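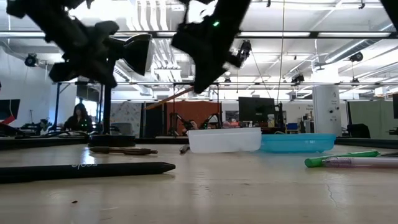 Wednesday, 2 pm. Pen sorting, two-arm cell, Purkcombe policy retrained on 2,770 demos.

Scored 31 rollouts, layout reshuffled by hand between each. Main failure is still pens lying close together - the gripper closes on both, or pushes one away. Pens lying apart are fine.
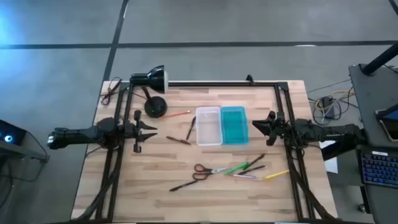

Lamp stays where it is until the set is done. Next: rerun with action chunks cut from 10 to 2, same layouts, same scoring sheet. Logs are under Wolholm.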